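**Two-arm sorting cell, right arm sags and faults out partway through a run**

posted by flevotach_newb, June

Hi all, hoping somebody has seen this. Two arm tabletop setup, one arm each side of an aluminum frame, both run off the same controller. Job is sorting stationery into clear bins. Pens, pencils, erasers, that kind of thing. Nothing heavy.

Left arm is fine. Never had a problem with it.

Right arm runs ok for a while then starts to sag. Gripper comes in lower than it should, fingers touch the wood, then I get an overload fault on joint 2 and the whole arm goes limp. And I mean limp – drops straight on whatever is under it. Yesterday it came down hard enough to crack a bin. So now I'm also worried about someones hand being in there.

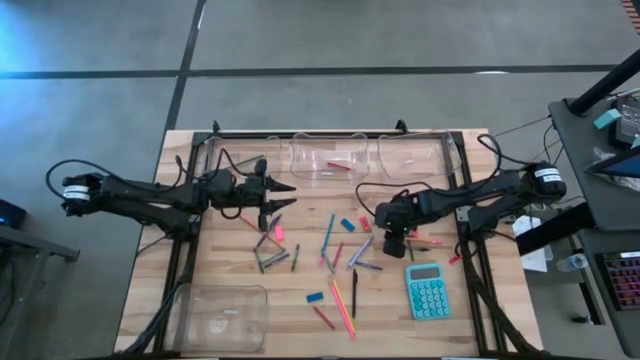 Things I tried already:

- re-homed it, 6 times at least. Good for one run, then same thing
- swapped the power supply with the left one. Fault stayed on the right
- slowed it way down. Takes longer to fault but still faults
- new calibration file, no change

Controller is a Dreltix, firmware is whatever came on it. Log says overload and then torque off. No temperature warning before it, or if there is one I dont know where to look.

Is the servo dead? Can't really afford to replace the arm. And is there any way to stop it dropping like that???

---

**gallar_bench**

Don't buy a servo yet. Two separate problems here, sag and drop.

Sag first. Check the cable loop at the right base. If the loop is short it pulls back on the upper link every time the arm reaches out, and joint 2 fights it the whole run. Had exactly this on mine. Power off, move the arm through its full reach by hand, feel for the spot where the cable goes tight. If there is one, give it more slack and move the tie *down* the post, not up the link.

Then the horn screws on joint 2. They back out. Mine were loose enough to turn with fingers. Threadlock, tighten, re-home, done. That would explain why homing only fixes it for one run – the zero is walking. 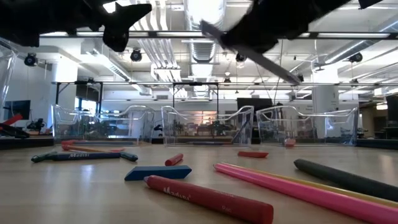 Also your approach height. If the fingers are going for something flat like an eraser you want to stop just above the wood and close, don't push down to be sure. Pushing into a table is how you get an overload on a healthy servo. I raised mine 2 mm and most of my faults went away, the rest was the screws.

Now the drop. Torque off on overload is the default on those Dreltix boards and its a bad default for an arm over a table. There's a setting for fault action. Change it to hold at reduced torque, so it stays up long enough for you to park it. Wont help if power is cut, nothing will except a brake or a spring. So hands out of the frame any time its live, e-stop or no e-stop. Reset the bins with power off and both arms parked. If you have to power it down mid reach, hold the upper link first.

---

**villa_park_maker**

servo is cooked, replace it. had 11 of them die on me

---

**tapeandzipties**

Disagree with the post above, swapping the servo without finding the cause just kills the next one.

Agree on cables. Would add, read the temp register on joint 2 during a run. Its in the live view, second tab, off by default which is dumb. Mine was climbing up to 130 F before the fault and no warning because the limit was set higher than that. If yours climbs the same way on *every* reach its mechanical load. If it jumps all at once look at the connector. 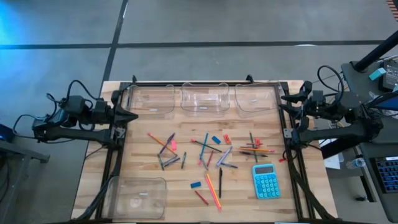
Quick test that costs nothing: run the right arm's program with nothing on the table, fingers open, no contact. If it still sags, cable or screws. If it doesn't, its your approach height. Do that before you take anything apart.

And inspect the fingers after a hard drop. Mine bent slightly and I chased a "calibration" problem for a whole afternoon.

---

**flevotach_newb**

ok. Did the no contact test, still sags. Powered down and checked the screws, two of them loose on joint 2, like really loose. Cable is tight at full reach too so probably both. Changed the fault action to hold. Ordering threadlock, will post back after I've run it a while. Thanks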